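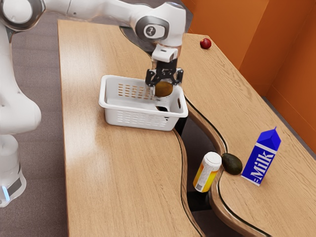
Sim pick rate drops near the table edge, is it my method?
Posted by sturkgate, Feb 23, 2020

I'm comparing two grasp planners in simulation, 24 trials each. The new one gets 21 when the basket sits mid-table but only 9 when I move it up to the curved edge. Same items, same arm. Can I still report this as one number?

Floria
I wouldn't! Split it by basket position and show both. I averaged mine back in November and the reviewers came right back asking for the breakdown - cost me a whole rewrite. Also check what your old planner does at the edge, you don't say.

lacson
more trials

Flillbridge
Agree with Floria. Are you reseeding between runs? I had 8 "different" trials that all used the same seed. Try that before you blame the planner - took me forever to spot.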